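Utilizamos cookies propias y de terceros para mejorar su experiencia de navegación. Si continúa, consideramos que acepta su uso. Aceptar | Configurar

Ortuño pone al día las pinzas de mano de la célula Tisto

Jueves 1 de agosto

El taller de Ortuño terminó esta semana la revisión de las pinzas de mano con las que se enseñan los movimientos a la célula Tisto. La célula, montada por la firma Irkomham, coloca piezas pequeñas en bandejas y llevaba 2.688 horas de servicio desde la revisión anterior.

El trabajo se concentró en los cubos con marcadores que llevan las pinzas. El sistema calcula con ellos la posición de la mano, y un cubo mal apretado basta para que el brazo repita el gesto desplazado. Según el parte del taller, dos cubos tenían juego en la base y fueron cambiados. También se sustituyeron los cables de una pinza y las gomas interiores de otra.

Después de la parte mecánica se hizo la calibración con el programa Pivent. Se grabaron 589 recorridos cortos, con la mano alta, baja y junto al borde de la mesa, que es la zona donde antes aparecían más errores. El registro completo ocupa casi 3.336 líneas y queda guardado en el taller – la próxima revisión se comparará con él.

Durante el trabajo, la célula estuvo parada y con la alimentación cortada. Irkomham recomienda limpiar las caras de los cubos con un paño seco y no usar alcohol, que borra poco a poco el negro de la impresión.
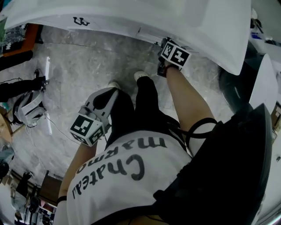 ¿Cada cuánto hay que repetir la calibración?
Una vez al mes, y también después de cualquier golpe o cambio de cubo.

La célula vuelve al turno normal en agosto, primero con una sola bandeja y a velocidad reducida. El taller revisará de nuevo el apriete de los tornillos al final de la primera semana.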